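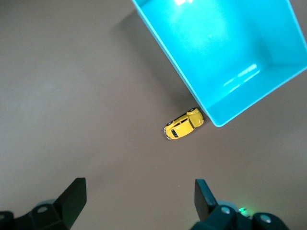
4. Teaching a pick-and-place by remote control

Read section 3 first if the follower arm hasn't been homed today. Setup below is for the toy car and bin task. Same steps for other small parts, just change the task name.

Before you start

1. Table clear except bin and car. Car outside the bin, gripper open.
2. Wrist camera on, picture showing on the left screen. Bin doesn't have to be fully in view. Car does.
3. Leader arm in roughly the same pose as the follower. Check the elbow, people forget the elbow.
4. Open Rusura, pick New Task, type the name. No spaces in the name or the save fails.

CAUTION: Follower moves as soon as you press Link. Hands off the table. Second person stays by the stop button, always.

Recording

5. Press Link. Wait for 2 beeps.
6. Press Record, then move. Not the other way round, you lose the start of the reach.
7. Come in from above the car. Turn the wrist so the fingers close across the body, one on each side, not nose and tail.
8. Lower slow. Stop before the tips touch the table. Squeeze till it holds and no more.
9. Lift straight up until well clear of the bin rim, then over. Dragging across the rim = bad take, delete it.
10. Open over the bin floor. Back off, hold still 2 seconds, press Stop.
11. Keep or Discard. If you had to think about it, Discard.

Note: one smooth miss and retry is OK to keep. Three retrys is not.

Note: glossy bins throw glare into the wrist camera. Turn the bin a bit or kill the lamp nearest the table. Don't touch exposure halfway thru a set.

Between takes

12. Put the car back by hand, Link OFF. New spot, new angle every time. Some takes right up by the bin corner, some far out, some tipped on its side.
13. Move the bin every 6 takes.
14. Full set is 300 takes. Swap operators after 16, hands get sloppy.

CAUTION: If the follower lags or jerks, let go of the trigger and hit Stop. Do not pull the leader back fast to correct, the follower will try to catch up.

Takes not saving: disk full, or Rusura lost the camera. Restart camera first, then Rusura. Still nothing, ask Adesuwa Bassey at the Osdale bench.

Replay check is in section 5. Do it befor you unplug anything.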